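3.2 Containers and contents

The households in the Alness group kept most of their small loose items in open containers, and the form of the container had a clear effect on how the contents were kept. We sorted the 49 containers into 3 classes by wall shape: straight-walled boxes, shallow trays, and bins with sloping walls. Lids were removed before recording, and each container was left with whatever its owner had put in it. Padmavathi Varma and Themba Gumede did the sorting separately and then compared their results. They disagreed on 12 containers, most of them trays with slightly raised sides, and these were settled by measuring the depth of the wall against the width of the floor.

Trays held the most items for their size. Owners tended to spread things out in them and could name nearly everything inside without looking. Bins with tall sloping walls were used in a different way. Items were dropped in from above and slid toward the floor, so the contents met in the middle and were seldom put in any order. A rectangular bin of this class, holding a small assortment of objects, is shown in Figure 4. 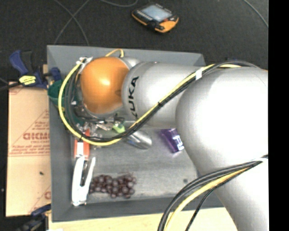

Figure 4. Gray rectangular bin with tall sloping walls and a scuffed floor.

Wear on the floor of a container was recorded as none, light or heavy. We took scuffing as a sign of general use only, as it does not show what was stored or for how long. Owners were poor judges of age in any case. Kamala Nambiar asked each of them when the container had come into the house, and many answers changed between the first visit in January and the second.

The number of items was a weaker guide to tidiness than we had expected. Across all containers we logged 196 items that the owner could not place in any group – spare caps, single fasteners, parts of things long since thrown out. These turned up in nearly empty bins as well as in full ones. Several owners said that a bin with only a few things in it was the hardest to clear, as there was no pressing need to do it.

Containers that stood on a table were sorted more often than those kept on the floor or in a cupboard. The difference held for all wall shapes and was largest for the straight-walled boxes. We return to the question of placement in Section 4, where the visit notes are compared with the owners' own accounts.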